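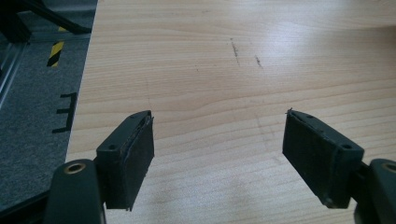 海运拼箱寄个人物品:装箱、编号和清单的做法

发布于 2021年7月22日 分类:海运操作

适用范围:搬家或回国时,用拼箱(LCL)方式从海外寄送旧衣物、书籍、厨具、小家电等个人物品,自己装箱,由货代上门收货或自己送到收货仓。整柜搬家、车辆和商业货物的手续不同,本页不涉及。

一、动手之前先向货代要的东西

报价单谈妥以后,先向货代要齐以下资料,再开始买箱子。

收货仓的地址、收货时间和截仓日期。截仓日期和开船日期通常差几天,以截仓日期为准。

入仓单或入仓号。没有入仓号,多数仓库会拒收,或者收了以后放在无主货区,找起来很费时间。

唛头格式。各家货代要求不一样,有的要写收件人姓名加目的港,有的只要入仓号加箱号。我们走 Kilstead 的仓库时,用的是入仓号、目的港代码、箱号这个顺序,每行一项。

单箱重量和尺寸上限。有的仓库对超长件要加收操作费,鱼竿、卷起来的地毯、拆开的床板都属于这一类。

目的国的禁限寄清单。货代给的清单往往是几年前的版本,拿到后再到目的国海关的网站上核对一遍。

二、选箱子

书籍用小箱,衣物和被褥用大箱。常见的错误是拿大箱装书,装到一半已经搬不动,再拿衣服填满上半截,结果箱底塌掉。

纸箱选五层瓦楞。超市捡来的水果箱侧面有孔,在仓库里又会受潮,别用。旧箱可以用,前提是四个角没有软,箱面上的旧条码和旧唛头全部撕掉或涂黑。仓库工人扫到旧条码,货就可能被分到别的票里去。

塑料收纳箱可以装,但是盖子多半扣不牢,要在外面套一层纸箱,或者用打包带横竖各扎两道。盖子朝上的一面贴标签。

行李箱也能走拼箱。锁不要上死,海关查验时会把锁剪开,剪坏了不赔。用一条普通扎带把拉链头扎在一起就够了。

三、装箱

1. 箱底先贴胶带。中缝贴一道,两边各贴一道,呈“工”字形。胶带在侧面要往上延伸一掌长。

2. 底部铺一层缓冲物。旧毛巾、不穿的毛衣都可以,省下买气泡膜的钱。

3. 重的放下面,轻的放上面。书脊朝下竖放,或者平放,两种都行,不要斜着塞。

4. 碗盘逐个用纸包好,竖着放,像放唱片那样。杯子里面塞纸,杯口朝下。

5. 液体、粉末、膏状物一律拿出来。洗发水、酱油、蛋白粉、没用完的油漆,都在这一类。拼箱里一家漏了,周围几家都要跟着受损,追责时先查的就是这个。

6. 电池单独处理。遥控器和玩具里的干电池取出来扔掉或送人。笔记本电脑、充电宝随身带走,不要放进海运箱子。

7. 空隙填满。封箱前双手抱住箱子轻轻晃一下,里面有东西滑动就再填。填到盖子能平着合上为止,鼓起来的箱子码不了垛,仓库会放在最上面,也可能让你重新装。

8. 放干燥剂。走热带航线或者在雨季开船的,每箱放一到两包,衣物和书都要放。厨具箱可以不放。

封箱之前先别急着贴胶带。开着口,把这一箱的清单写完,拍一张照片,再封。

四、编号

箱号从1开始连续编,不要跳号,也不要按房间分段编。有些人喜欢写“厨房1、厨房2、卧室1”,自己看着方便,到了仓库理货就乱了,理货员只认总箱数和第几箱。

写法是“本箱号/总箱数”,例如第2箱写成“2/4”,意思是总共4箱,这是第2箱。总箱数要等全部装完才能定,所以斜杠后面先空着,最后一起补。

编号写三处:顶面一处,相邻两个侧面各一处。用油性记号笔直接写在纸箱上,另外再贴打印的唛头。打印的唛头用透明胶带整张覆盖,四边都要压住。

房间名可以写,写在箱底或者自己那份清单里。贵重物品的名称不要写在箱子外面。

五、写清单

清单一式三份:一份给货代,一份自己留底,一份随最后一箱放在箱内最上层。电子版另外发到自己的邮箱。

每一行包括这些栏目:箱号、品名、数量、新旧、单价、小计。表头写发件人姓名、护照号、目的地地址和联系电话。货代有固定模板的,用它的模板。

品名写到能让一个没见过东西的人明白的程度。“杂物”“日用品”“个人物品”这几个词不要出现在品名栏。写“旧衣服,棉,成人”,写“不锈钢炒锅”,写“中文小说”。同一类的可以合并成一行,数量写总数。

新旧一栏如实写。还挂着吊牌的衣服、没拆封的电器,写“新”。多数国家对迁移物品的免税条件里都要求是用过的东西,全新未拆的会单独计税,瞒着不写,查到了要补税还要罚款。

价值按现在的二手价写,不要写当年的买价,也不要全部写成一块钱。海关对整票都写极低价格的清单比较敏感,会要求重新申报,船到了货提不出来,仓租每天在走。

货币单位全表统一。出发国货币或美元都行,问一下货代习惯用哪种。

外文清单要由自己核对。机器翻译容易把“被套”翻成别的东西,把“擀面杖”翻成棍棒类,查验的人看到后者会开箱。

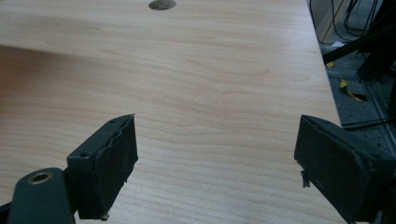 Carla Hakim 在评论区补充,她那票货的清单是按箱写的,可货代录入时把同类物品并到了一起,箱号全部没了,结果海关要看第二箱里的一件东西,仓库把所有箱子都拆了。她建议交清单时在邮件里写明“请保留箱号栏”,录完以后要对方把录入版发回来,自己再对一遍。

这个办法可行,我们后来也照着做。录入版一般在截仓后两个工作日内能拿到,拿不到就催。提单草稿也在同一时间确认,姓名拼写要和护照一致,一个字母都不能差。改草稿通常免费,正本出了以后再改要收改单费。

六、称重和量尺寸

拼箱一般按体积收费,有最低计费标准。算法是长乘宽乘高,单位换成米,各箱相加。量的时候量最外侧,鼓起来的地方也算。

自己量的数和仓库量的数常有出入。仓库会把箱子码在托盘上整体量,箱与箱之间的空隙、托盘的高度有时也计进去。下单前问清楚按单箱量还是按托盘量,让货代写在邮件里。

重量用家里的体重秤就行:人抱着箱子称一次,空手称一次,相减。箱子太大看不到读数,叫一个人帮忙看。

把每箱的重量和尺寸记在自己那份清单的最后一栏。以后仓库给出的数据差得太多,可以要求复量。复量要在装柜之前提,装完柜就没有办法了。

七、保险

货代报价里的“含保险”要看条款。很多只是承运人的责任限额,按重量赔,赔下来买不回一只锅。想要按价值赔,需要单独投保,保费按申报价值的比例算,有最低保费。

投保要交一份带价值的清单,这份清单上的价值必须和报关清单一致。两份不一致的,理赔时按低的算,也可能直接拒赔。

自己打包的货物(保单上常写作 PBO),很多保险公司不保破损,只保全损和整箱丢失。瓷器、玻璃、电视这类东西想保破损,要请有资质的打包公司来装。Milen 和 Stubbs 两家的打包服务我们都用过,前者按箱收费,后者按小时收费,东西少的时候按箱划算。

免赔额也看一下。免赔额是300的话,一只两百块的电饭煲坏了就不用报了。

八、交货当天

上门收货的,提前把箱子搬到离门最近的地方,一面朝外,唛头都能看到。司机清点完会给一张收据,收据上要有箱数、日期和司机签名。箱数对不上不要签。外箱有破损的,当场换箱或者补胶带,补完再拍一次照。

自己送仓的,带上入仓单、身份证件和一卷胶带、一支记号笔。进仓以后要等卸货口,有时要等半天。卸完货拿到仓库盖章的入仓回执,上面有仓库量出的体积和重量,当场和自己的数据对。

收据和回执拍照,和清单、提单放在同一个文件夹里。

九、收货时

目的港清关以后,货代会约送货时间。送到时按箱号一个一个勾。先勾箱号,再看外观,再签字。

外箱有压痕、水渍、胶带被换过的,在签收单上写明是哪一箱、什么情况,再签名。只写“外箱破损”不够,要写箱号。胶带被换过一般是查验造成的,里面会有一张查验通知,留着。

需要索赔的,开箱时从外到内拍照,纸箱和缓冲物不要扔,等保险公司回复后再处理。报案时限以保单为准,短的只有几天。
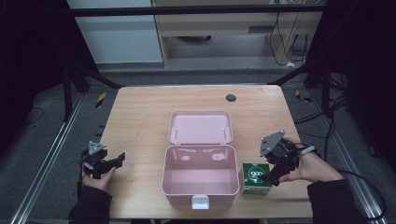
Samer Awwad 问,箱子到了以后少一箱,签收单上该怎么写,能不能先不签。可以签,但是要把实收箱数写清楚,例如“应收4箱,实收3箱,缺第3箱”,请司机也签字,然后当天发邮件给货代,附上签收单照片和入仓回执。整张不签的话,司机会把货全部拉回仓库,再派送一次要另外付钱,少的那箱也不会因此快一点找到。

少箱的货多数还在目的港的拆箱仓里,唛头掉了,被放到了待认领区。把当初封箱前拍的照片和外箱照片一起发过去,写明箱子的尺寸和胶带颜色,仓库找起来会快一些。

十、几个常被问到的小问题

装好以后发现漏写了一件东西怎么办。截仓之前补进清单,重新发一版,文件名里加上版本号,邮件里写明以哪一版为准。截仓之后只能让货代去问能不能改,改不了就等着海关问的时候说明。

别人托带的东西能不能放进来。能不放就不放。非放不可的,自己打开看过,写进清单,按自己的东西申报。

茶叶、中药、干货算不算食品。算,按目的国规定办,澳大利亚和新西兰查得很严,木制品和带土的鞋也要申报。鞋底、自行车轮胎、帐篷钉在装箱前刷洗干净并晾干。

清单要不要手写签名。有的国家要,每一页都要签。打印出来签完再扫描,纸质原件留到提货结束。

船期晚了怎么办。一月前后赶春节出货的高峰期甩柜很常见,急用的东西不要走海运。货代发来新的船名航次后,更新自己的记录,保险那边也要通知一声。

清单模板(纯文本版,可直接复制到表格里):

箱号|品名|材质|数量|新旧|单价|小计|重量|长|宽|高|备注

备注栏写易碎、是否拍照、打包人。最后一行写总箱数、总体积、总重量、总价值和货币单位。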